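Tillen updates care schedule for two-arm home units

Jun 12, 2022

MIRKBRIDGE – Tillen has put out a new care schedule for the two-arm machines it runs in furnished rooms at its Maglaya site. The schedule covers fingertip wear, cable routing and the joint screws on both arms.

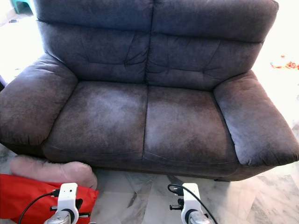
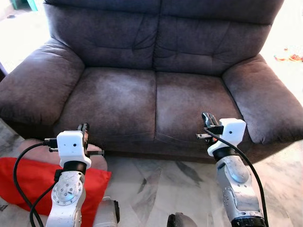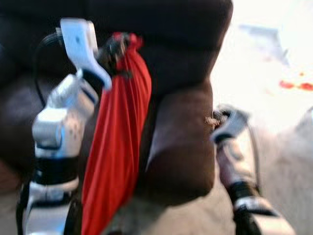
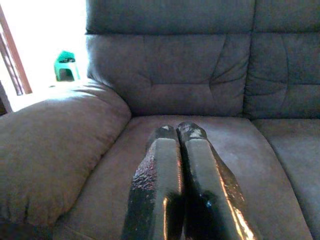
The two-arm unit at the loveseat, Maglaya. The last picture is from the wrist camera and shows wear at the fingertips.

Kristine Layug, who wrote the schedule, said most lost time in January came from fingertips and cables – the arms themselves held up well. Fabric work is hard on coated fingers, she said, and the tips are now checked after every 30 hours of running. A pair is swapped once the coating has thinned across the face.

Cables get a longer look. Each one must have enough slack for the arm to reach full height without pulling on the gripper housing. Technicians move the arm by hand through its range with the power off, then again at low speed.

The joint screws are checked for torque every 216 hours. Printed gripper housings are inspected for cracks at the same time and replaced from stock. A full fingertip change, with the gripper zeroed again afterward, takes up to 5 minutes.

Lilibeth Dimaculangan keeps the service records in Padport, the site's maintenance log. She said 95 entries have been moved over from paper so far. Older entries for the wrist cameras are still being typed in.

The schedule applies to all units at Maglaya. Tillen said its Mirkbridge shop will keep the spare fingers and housings.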